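March 2021

By Chantal Girard

When I finally got Desura's training lead on a call, after two postponements and a burst pipe at the Girkness office, she apologised three times before I had managed to get my notebook open. She had made a pot of tea and put the laptop on top of a bread bin so that I would not have to look up her nose, and we were ten minutes into the history of the bread bin before either of us remembered that we were meant to be talking about robots.

Her job, put simply, is to show a machine how to do things. She sits at home with a controller in each hand and steers two arms on a simulated table, and the program, which the team calls Tagle, keeps a record of every movement so that a learning system can study it later. "People imagine I'm writing clever rules all day," she said. "I'm picking up little tins. I do it over and over, and I try to do it nicely."

Nicely is a word she comes back to a good deal. The early recordings, made in September, were done in a hurry by whoever had a free afternoon, and the system learned everybody's bad habits along with the good ones. It hesitated where they had hesitated. One colleague always gave a small wiggle before closing the fingers, and for weeks the arms wiggled too. "We threw out 37 of his and kept 2," she said, "and he was very good about it, bless him."

A full set for one task is 500 recordings, and between them the objects are shuffled to new spots on the table, so that the system can't simply memorise where to reach. I asked whether she talked to it while she worked. She does, constantly, although of course none of that is saved. 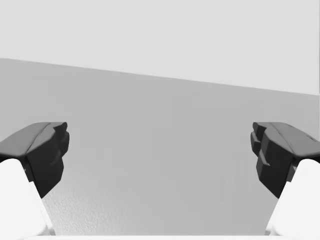 Grippers open, in both views.
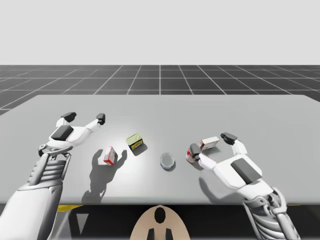
Chantal, do put in that the failures are worth having as well, her colleague at Drorkavness called across when he joined us towards the end of the call. He had been listening with his microphone off and his lunch on his knee. If every example goes perfectly, he went on, the system has no idea what to do the first time a box tips over, and so he likes a fair number where the person fumbles and then puts it right.

She wasn't wholly persuaded, and I gathered that they had been round this one before. "A fumble you recover from, yes, I'll give you those," she told him. "A fumble where you swear and press reset is no use to anyone." He thought even those could be labelled and set aside for later, and she said that he was welcome to do the labelling himself, in that case.

They did agree about tiredness. She stops after 49 recordings in a sitting, a number she arrived at by looking back over her own work and seeing where the movements began to get lazy, and then she walks the dog down to the harbour whatever the weather. The afternoon lot are always a bit slower than the morning's, she says, and she has stopped minding.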